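Kavolia opens demonstration recording program for kitchen tasks

February release

Kavolia, a developer of learning software for manipulation systems, has begun a recording program in which people perform kitchen tasks with hand-held grippers. The recordings will be used to train Stirnel, the company's control model for single-arm and two-arm robots.

The program covers 27 tasks, including opening and closing appliance doors, moving small items between surfaces and folding cloths. Each task is split into short episodes. An episode begins with the gripper at a marked start position and ends when the operator releases the object or closes the door. The first collection period produced 2998 episodes, of which 146 were rejected during review for incomplete motion tracking or missing task labels.

Operators hold the gripper directly and carry out the task at normal working speed. A camera on the tool records the view from the gripper, and the tool's position is computed afterward from that video. No robot arm is needed at the recording site, so sessions can take place in ordinary rooms with the furniture left where it is. 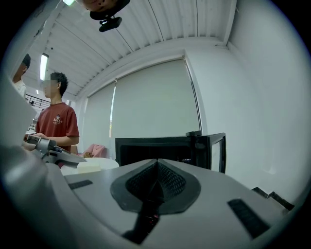

View from a hand-held gripper during demonstration work. An operator in a dark red T-shirt holds a second unit near a round white table.

"Our earlier data came from teleoperated arms in one laboratory," said Berenice Chávez, head of data operations at Kavolia. "The model learned that laboratory's lighting and table height along with the task. We now change the room before we change the task list."

New operators complete 70 practice episodes before their recordings are accepted. Practice covers grip closure, approach angle and keeping the working area in the camera's view. Failed grasps followed by a successful second attempt are retained and labeled as recoveries. Episodes in which the operator uses a bare hand to move the object are discarded.

Review is carried out in Fluvell, Kavolia's in-house annotation tool. Two reviewers mark the start, contact and release points of each episode independently. Where their marks differ, the episode goes to a third reviewer. Faces are obscured before footage is passed to the training team.

"Contact timing is the most frequent source of disagreement," said Atif Dhanial, who leads annotation. "We revised the written definition twice during the first period, and the earlier episodes were marked again under the current version."

The next collection period will add drawers and hinged containers to the task list. Evaluation of Stirnel on physical arms will be reported separately.

Media contact: Concetta Bianchini, Kavolia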